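3.2 Instrument setup and upkeep of the suturing cell

The cell at the Stuton laboratory is built around two instrument arms on a common base plate and one camera arm. It was moved to its present room in June and has kept the same layout through the whole test series. The arms carry wristed, cable-driven tools. The needle driver is mounted on arm A and the grasper on arm B, and the two tool holders are keyed differently so that they cannot be swapped by mistake. Control runs on the Wundside rack described in Section 2, with the same gains for both arms.

Before each session the arms are homed without tools, and the encoder offsets are compared with the stored values. The tools are then latched and each wrist is driven through its full pitch, yaw and grip range at low speed. Motor current is logged during this sweep. A rise in current near one end of the range usually points to a drive cable that has begun to fray or to dried residue under a pulley. Either finding takes the tool out of use until it has been cleaned and swept again. Jaw closure is checked last, by gripping a length of suture and pulling it by hand against the holding brake.

Cable tension proved to be the setting most in need of attention. With low tension the jaws still closed on command, but the needle could rotate between them when the tip met firm tissue, and the entry angle was then no longer the one that had been planned. With high tension the needle was held securely and the wrist became slow to reverse, with a dead band that the operator could feel at the console. The final setting was chosen by stepping the tensioner up from the slack end and stopping at the first position where no rotation was seen in the grip test. The position is marked on the tool housing and written in the cell log.

All work reported here used interrupted stitches tied with the instruments. Interrupted stitches are a harder test of the wrists than a running suture, as every stitch includes a full knot and therefore several regrips and reversals (Fig. 4).
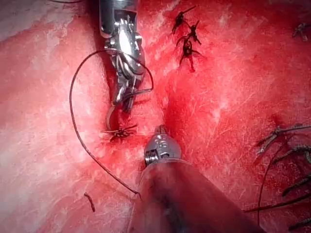
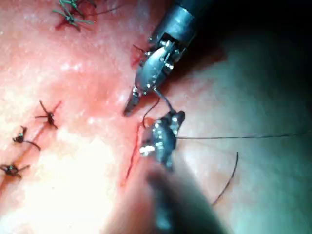 Fig. 4. Interrupted suturing with two wristed instruments. First panel: the needle driver grips the curved needle above a tied knot, with the suture looped to the left. Second panel: the narrow jaws of the upper instrument close to the tissue, with the lower grasper head over the upper end of an open incision.

Thread handling sets the limits on how closely the two tools may be allowed to approach. A minimum tip distance is enforced in software for free motion – it is lifted while the operator holds the tie pedal, since the knot cannot be laid down otherwise. The long end of the suture needs room to run out to the side, and any fixture placed within its reach was found to catch it. The specimen clamps were for this reason lowered below the level of the tray rim.

Contact between the tools is logged as a step in the current of either wrist. Light contact during tying is normal. A step that lasts after the tools have separated is treated as a fault, and the usual cause was a strand of suture drawn into the gap beside a jaw pulley. Fuseini Ansah removed these strands with fine tweezers under a loupe, working with the tool unlatched and the cables released. Pulling the strand out under tension damaged one pulley guard early in the series, and that tool was replaced.

After a session the tools are rinsed, brushed at the hinge pins and flushed through the shaft. The flush is repeated until the water runs clear. They are then dried with filtered air and a drop of light oil is placed on each pin. Selorm Boateng kept the maintenance record and repeated the current sweep on dry tools, which gives a baseline free of tissue residue. The record was closed on 20/11/2022.

The camera needs less care. Its exposure is locked before the first stitch, as automatic exposure reacted to reflections from the tool shafts and darkened the tissue when an instrument came close. Some glare on moist tissue remains at the locked setting. Pixels at the saturation value of 255 are masked before the tip tracker is run, and the tracker falls back on joint positions when a jaw tip lies inside a masked area.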